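Report period: second half of year one
Prepared by: Maksym Shevchuk, Lunum
For: Rosângela Siqueira, programme manager, Trirent
Date: 25 January 2024

# Household and shop-floor chores, interim report

## 1. Status

Work packages 1 and 2 are complete. Work package 3 (unattended running) started nine days behind plan and has not made up the time. Spending is within the approved budget and no transfer between headings is requested.

The question set in the grant agreement was whether a single arm with a two-finger gripper can carry out a fixed list of chores well enough to be left alone. On present evidence it can do so for two chores out of the nine on the list. Three more are usable with a person nearby. The remaining four are not ready, and for one of those we propose to stop work.

## 2. Trials carried out

We logged 1,376 trials in the period. A trial counts as a success only if the chore was finished within the time limit, nothing was dropped and no person touched the arm or the objects. Partial completions are recorded separately and are not included in the success figures.

| Chore | Setting | State |
|---|---|---|
| Clearing a table into a tray | household | unattended |
| Facing up boxed goods on a shelf | shop | unattended |
| Sorting cutlery | household | supervised |
| Restocking from an open carton | shop | supervised |
| Wiping a flat surface | both | supervised |
| Folding towels | household | not ready |
| Bagging mixed goods | shop | not ready |
| Coiling and putting away cables | both | not ready |
| Loading a dishwasher | household | not ready, stop proposed |

Table clearing accounts for roughly 700 of the trials. It was given the largest share as it feeds the grasping data used by the other chores. The time limit for a full table was 60 seconds per object, which is slow by any domestic standard. A person does the same job many times faster, and we do not expect to close that gap within the grant.

## 3. Findings

**Rigid objects.** Boxes, trays and closed containers are handled reliably once the gripper has a clear approach from above or from one side. Most remaining failures occur with flat items lying close to the table surface, where the lower finger touches the table before the object is between the fingers. A change to the approach angle reduced these failures but increased the time per object.

**Cables.** A cable attached to an otherwise simple object is still the most common reason for a stopped trial. The planner treats the object as free and pulls against the cable. The force limit then halts the arm as intended. We have added a check for attached cables before lifting. It catches thick dark cables on a pale surface and misses thin ones.

**Soft goods.** Towel folding succeeds from a flat start and fails from a heap. The flat start is of little use in a home, so the chore is reported as not ready.

**Dishwasher.** The lower rack can be loaded. The upper rack cannot be reached with the present arm without moving the base, and a moving base was excluded from the grant. We recommend closing this chore and using the time for restocking.

**People nearby.** Detection of a person standing on the far side of the table works at normal room lighting. Glossy floors give false detections from reflections, each of which stops the arm for several seconds. This is safe but costs time, and it would be noticed in a shop with a polished floor.

## 4. Partners

Flovico delivered the second set of gripper fingers in May. The finger pads wear faster than stated on the order and are now changed at fixed intervals. Seo has agreed in principle to host the shop trial in a stockroom, outside opening hours. The insurance terms are still with their legal department, and the trial cannot be scheduled until they are signed.

## 5. Risks

- The insurance terms for the stockroom trial may run into the next period. If so, restocking will be tested on the mock shelf only.
- Recovery after a dropped object still needs a person. Until this is solved, no further chore can move to unattended.
- Pad wear may alter the grasping results over a long run. We will repeat the table clearing baseline with new pads.

## 6. Requests to Trirent

1. Approval to close the dishwasher chore.
2. Agreement that the cable chore is reduced to single cables with both ends free.
3. Confirmation of the format for the trial logs, which are at present kept as plain text with one file per run.

The next report will cover recovery from drops, the repeated baseline and, subject to point one of section 5, the stockroom trial.
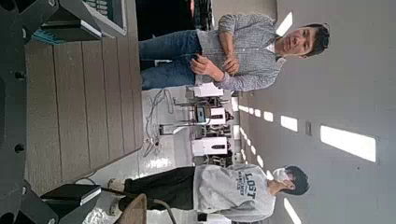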